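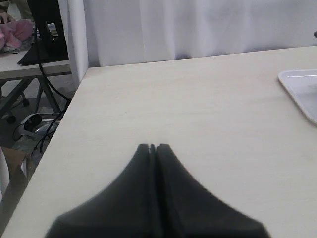 Elango Arumugam

September 2023

Collecting examples at Drustwood: the questions we keep getting

What are you collecting?
Short recordings of an arm doing small jobs on a table. A person steers the arm, the wrist camera and the joints are logged, and the lot goes into a learning system called Talpur, which tries to work out what the person was up to. Some days it has a better idea than the person did.

What counts as one example?
One attempt at one job, from a still start to a still finish. If you begin with the fingers closed, leave them closed for a moment before you move. Talpur likes a clear beginning. So does whoever has to trim the recording.

How many do you need?
We are aiming for 3000 by the end of October. Last week's best session gave us 86, and the operator was allowed to go home early.

Why is the table so bare?
We started with a plain pale top and one white tray because we wanted the easy version working first. It isn't all that easy. Pale tray on pale table is a fair test of anyone's eyesight. Clutter comes later, and there is plenty of it waiting beyond the table edge.

Does the background matter?
More than we'd like. An early model at our Sukby site learned to reach towards a doorway, which was open in nearly all its training runs. We now hang a white curtain behind the table. It covers the back and does nothing for the left side, where the camera still gets a monitor, cables and part of a cardboard box. Leave those be. A bit of ordinary mess seems to do the model good.

I dropped something. Do I delete the recording?
No. Mark it as failed and carry on. Sivaprasad Achari sorts the failures and is quite fond of them. Deleted files make him sad and then they make him email you.

How long is a shift?
Around 4 hours, with a ten-minute break whenever your steering goes wobbly. You will be the last to notice, so take it when told.

Can I look at the recordings afterwards?
Yes, in Workari, under your own initials. Most people watch two and never ask again.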